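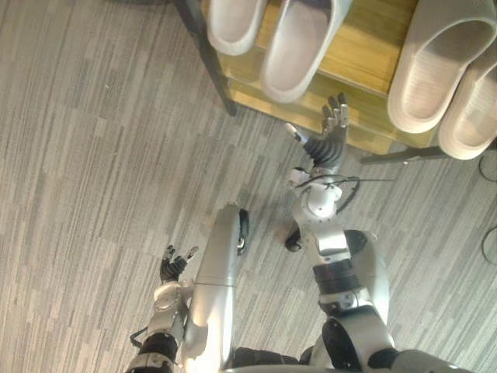
The house rule I hear most complaints about is the one asking guests to take their shoes off at the door. People who would never argue about where to put a coat will argue about this. I think the rule is a fair one, and I think most of the trouble comes from how it is announced.

I grew up in a house where shoes stayed on. My parents took them off at bedtime. The carpet in the hallway had a brown track down the middle, and every few years my father rented a machine and got part of it out. I saw nothing strange in this until I moved to Plokska for work and rented the upper floor of a two-family building. The lease had a line in it about outdoor shoes. I signed without reading it and was told about it on the first evening by the woman downstairs, who could hear my heels.

She was right to tell me. Noise is the part of the argument that gets left out. People talk about dirt, and dirt is real enough, but you can clean your own dirt. You can't clean the sound of hard soles going over somebody's bedroom at six in the morning. In a building with thin floors, slippers are a courtesy to people you may never meet.

The case against the rule deserves a hearing. Some guests have bad feet or bad balance, and need the support of a real shoe. Some have a hole in a sock and would have liked a warning. Some have dressed for an occasion, and the shoes were part of the outfit. My aunt came to dinner in January in lace-up boots and needed most of ten minutes on a kitchen chair to get out of them. She was polite about it and didn't come again until spring.

So a host who asks for shoes off owes the guest a few things in return. Say so in the invitation. Put a seat near the door. Keep the floor warm enough and clean enough that a person in socks doesn't regret it. Have slippers ready in more than one size, and wash them. And if somebody says they would prefer to keep their shoes on, let them, and don't ask for the medical reason.

What I object to is the sign. Carrillo, the shop near my office that sells cards and kitchen things, has a whole rack of them now, painted boards with jokes about mud. A sign scolds everyone who walks in, including the people who were already bending down to untie their laces. A place to put shoes does the same job without the scolding. When there is a rack by the door with shoes on it, most visitors understand at once. The few who don't can be told in one sentence.
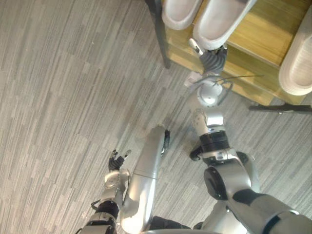
A reader in Zultomgate wrote to me after I touched on this last year, saying that the rule had spoiled her book group. The members were all past seventy, she said, and two of them stopped coming to the one house that enforced it, though they never gave that as the reason. She felt that a host who cares more for a floor than for the people standing on it should meet them in a café.

I have thought about her letter a good deal and I agree with half of it. If your friends are staying away, the rule has cost too much and you should drop it for that evening. A floor can be mopped or vacuumed the next day. But I don't accept that the rule always puts the floor first. In my building it put the woman downstairs first. In homes with a baby on the floor, it puts the baby first. In plenty of families it is simply how things have been done for generations, and a guest who treats it as an insult is asking the whole household to change for one visit.

I also don't think the rule should travel. Plorkari, where I worked until recently, tried a shoes-off policy in the office and gave it up inside a season. An office isn't a home. You can't choose not to visit it, and many people don't want to discuss a budget in their socks. I was one of them. I kept my shoes on at my desk and took them off when I got home, at the top of the stairs, beside the neighbor's umbrella stand.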